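We left Dulthorpe on Thursday with 335 miles to go and stopped for the night a little past halfway. I had picked the hotel for its parking lot, and the room was 165 dollars, more than I like to pay for a bed I use for six hours.

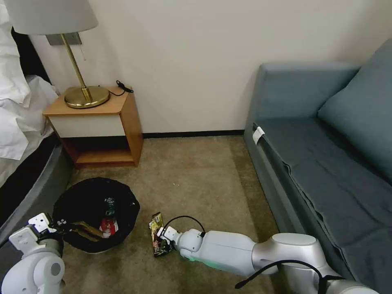 Snack wrapper on the carpet, near the middle of the room.

Dinner was chips and a sandwich from the gas station. The diner in Grestholm closes at 5 now, so plan ahead if you take that road.

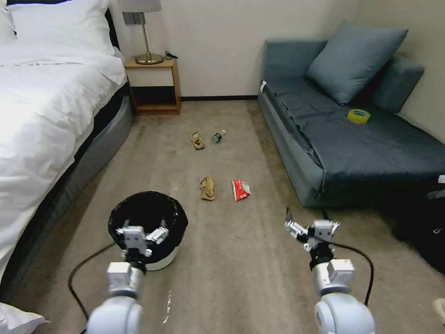 In the morning we skipped the highway and took the old river route instead. It adds close to an hour. Most of it has been repaved, and the bridge is open again in both directions. Gas was cheaper on the far side, so I filled up there and we were at the lake before lunch.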